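4.2 Folding of bulky outerwear

The shirts and trousers discussed in Section 4.1 behave, for most purposes, like flat sheets. When they are folded, the layers lie on each other and stay there. Padded jackets do not follow this pattern, and for this reason we treat them separately. In the household survey, 57 participants kept at least one down or synthetic-fill jacket in the home during the whole year, and most of them stored it folded during the warm months. Only 8 of these participants told us that they were satisfied with the way they fold it.

Three difficulties were named again and again in the interviews. The first is the air. A quilted jacket holds air in each channel, and the air leaves slowly through the seams. If the sleeves are folded in before the air is pressed out, the package opens again after a short time. The second is the surface. Nylon shells are slippery, and one layer slides over the other already under a small weight. The third is the hood, which has a shape of its own and cannot be made flat without making a crease in it. Participants from the Caronwood group, who live in smaller apartments, spoke mostly about the first difficulty. Participants from the Prelomar group spoke more about the hood.

The place of folding also plays a role. Almost all participants used the bed, and a few used the floor or a table. The bed gives enough space to spread both sleeves, but the mattress is soft, so the pressure of the hands goes partly into the mattress and less into the garment. Kandasamy noted in his field diary that people who fold on a bed often lean on the jacket with the whole forearm, and that they do not do this on a table.

We distinguish two methods. In the first method, which we call face-up folding, the jacket is spread with the zipper on top and the sleeves are brought over the front. In the second method, face-down folding, the jacket is turned over first and the sleeves go to the back. The start position of the face-up method is given in Figure 6.
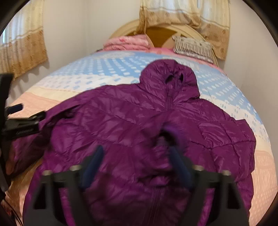
Figure 6. Purple quilted jacket spread face-up on a bed, with the hood toward the head of the bed.

The face-up method was preferred by the older participants, who explained that they want to see the zipper while they fold. A closed zipper keeps the two front halves together, and the jacket can then be handled as one piece. With an open zipper the halves move apart as soon as the first sleeve is lifted, and the person must begin again. Hakim observed that several participants closed the zipper only after such a failed attempt, although they had told us before that they always close it.

For the hood we recorded no common practice. Some participants folded it down over the collar as the first step, and others rolled the body of the jacket upward and pushed the roll into the hood at the end. The second way gives a compact package of the kind sold for travel, but it was considered bad for the filling by those who store the jacket until January or longer. We return to this question in Section 5, where the storage time is taken into account.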